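Tomaszewski Document Lamp, Model 832
Desk and table lighting > Reading and study > Clamp lamps

Reviewed by Mei-kuen Man
Page updated Jul 19, 2025

Price: $1366 for the pair, with clamps. Not sold singly.

We stock this lamp because customers kept asking for it. I was against it, and I said so at the time, so take the rest of this page in that light. Most reading lamps over two hundred dollars are the same lamp with a heavier base and a longer brochure. I wanted to know what the extra money bought.

What the maker says

Tomaszewski calls the 832 a "fatigue-free" lamp for long sessions at shared tables. I can't sell you that. Eyes get tired from reading, and they will get tired under this one too. The box also promises "library-grade light." There is no such grade. When I asked their office what it meant, I was sent the brochure again.

What you get

Two lamp heads on jointed arms
Two table clamps, opening to 2 inches
One power supply per lamp, 6 ft cord
Hex key
Printed instructions (the joint diagram is upside down in the first batch)

Color temperature: 3000 K, fixed
Dimming: stepless, dial on the head
Finish: matte gray only
Lamp life: the maker gives a figure, but I haven't had one long enough to check it, so I've left it off

The light itself

I'll give them this part. The light is even from one side of an open book to the other, and glossy paper doesn't throw it back at you unless you put the head straight overhead. The dial goes down very low without flicker that I could see. I ran a pair at home from January until spring, mostly on tax papers and a badly printed atlas, and I stopped noticing them. For a lamp that's a fair result.

The fixed color is a problem for some people. 3000 K is warm, and if you match fabric or retouch prints you should look elsewhere. The Predine clip light costs less than half as much and lets you change the color, though its neck droops by the end of the evening.

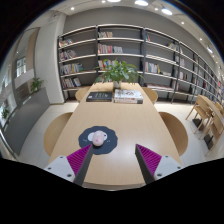
Clamps and table tops

Measure first. The clamp wants a flat underside and at least an inch and a half of clear edge, and plenty of tables have a rail under there that gets in the way. We had more returns over this than over everything else put together. The pads are rubber and they do mark soft finishes if you crank them down. Put a scrap of felt or card under the jaw.

The arm is long enough to reach the middle of most single desks. On a wide table shared from both sides it isn't, whatever the brochure shows, and you'd want one lamp per side. I suspect that's why they come in pairs.

Compared with the others we carry

Morkeck Arm Lamp: heavier, uglier, easier to fix. Every part can be ordered separately. The light has a bright spot in the center that bothers some readers and never bothered me.

Surneo Slim: nice to look at. The touch control switches itself on when you dust it. We are selling through what we have and won't reorder.

Predine clip light: fine for a bed or a small desk. Don't expect it to hold its position.

Should you buy it?

If you read at a table for hours most days and you've measured the edge, it's a good lamp at a silly price. If you read for half an hour before dinner, buy the Predine and keep the change. I still think the pair should cost a third less - and I've told Tomaszewski that twice.

Returns: 30 days, in the original box, clamps included. We can't take back lamps with the cord shortened.

Spare clamps and power supplies are listed under Parts.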